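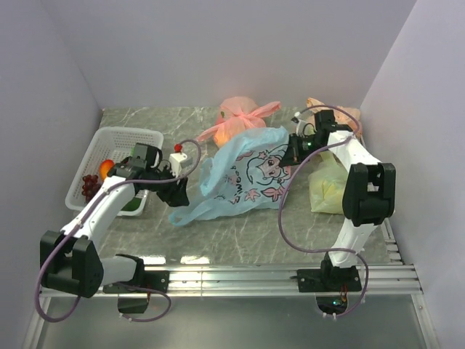
Figure 7.1 Grapes and other produce in a perforated white plastic basket.

Chapter 7
Moisture Loss and Airflow in Stored Produce

Topics in this chapter
7.1 Water in harvested tissue
7.2 Vapor pressure deficit
7.3 Containers and vents
7.4 Room air and stacking
7.5 Measuring weight loss
7.6 Mixed loads

Before you begin
You should be able to read a psychrometric chart (Chapter 3) and calculate respiration heat for a given mass of produce (Chapter 5). The worked problems at the end of this chapter use both.

7.1 Water in harvested tissue

A fruit on the plant loses water through its surface and replaces it through the stem. Harvest ends the supply but leaves the loss in place. From that point the mass of the fruit falls until it is eaten, processed or thrown away. Part of the fall is carbon lost in respiration. In most crops held near their proper temperature, the greater part is water.

The effect on quality appears well before the tissue is dry. Leafy crops go limp first. Grapes show it in the stems, which turn brown and brittle while the berries are still firm. Citrus loses water mainly from the peel, so that the flesh may remain sound under a rind that has become hard. Peppers wrinkle near the stem end. Since produce is sold by weight, the loss is also a direct loss of income, even when no change can be seen.

Three properties of the crop control the rate. The first is the ratio of surface area to volume: a single leaf has a high ratio and a melon a low one. The second is the skin, including the thickness and makeup of the wax layer. The third is damage. A cut or scrape opens a path through the wax, and a bruise may do the same without any visible break. The transpiration coefficient introduced in Section 7.2 combines the first two. Damage is treated as a separate correction.

The waxy bloom on grapes deserves a note. It is easily rubbed off by handling, and a rubbed berry looks shinier than an untouched one. Shine is therefore a poor guide to freshness in this crop.

7.2 Vapor pressure deficit

Air inside plant tissue is close to saturated. Air in a storage room usually is not. The difference between the two water vapor pressures drives the loss, and it is called the vapor pressure deficit. For a fixed crop and a fixed air speed, the rate of loss is taken as proportional to this deficit:

rate of loss = coefficient x mass x deficit

The deficit depends on the temperature of the produce as well as on the room. Warm fruit placed in a cold room faces a large deficit even when the room air is nearly saturated, because the vapor pressure within the fruit is set by the fruit's own temperature. Fast cooling shortens this period. A reading of relative humidity taken at the door says little about it.

7.3 Containers and vents

A container changes the deficit by holding a layer of moist air near the crop. A solid-walled box holds this layer well but also holds respiration heat. A container with openings in the sides and base lets heat out and lets liquid drain, at the cost of some drying. Design is a matter of choosing the vent area, and then of keeping the vents open in use. Liners, labels and the produce itself can all block them.

Vent position matters as much as vent area. Openings in the base do little when the container stands on a flat, solid surface. Openings in the side walls do little when containers are pushed tightly together with the holes out of line. A rounded inner corner reduces pressure bruising and is easier to wash.

Case 7A: The Ciltside packing shed

The Ciltside shed received table grapes in March and held them for 7 days before shipment. Two container types were in use. The Stelach crate had vents in the sides and base; the Clader crate had the same outer dimensions and side vents only. The combined net weight of the lot on arrival was 1,132 kilograms. Crates of both types were stacked in the same room, and the air was supplied from one end.

Staff reported brown stems in the Stelach crates nearest the fans and water droplets in the Clader crates at the far end. The room humidity setting was raised in response. The stems nearest the fans continued to brown, and the droplets became worse. Changing the setting had acted on the whole room, while the two faults had different local causes. You will return to this case in Problem 2, using the stack layout given in the Cartwright worksheet.

7.4 Room air and stacking

Air follows the path of least resistance. In a loosely stacked room it passes through the aisles and over the top of the load, and the centers of the stacks receive little. Sealing the gaps above and beside the load forces air through the vents. The pressure drop across the stack then rises, and the fan must be selected to meet it.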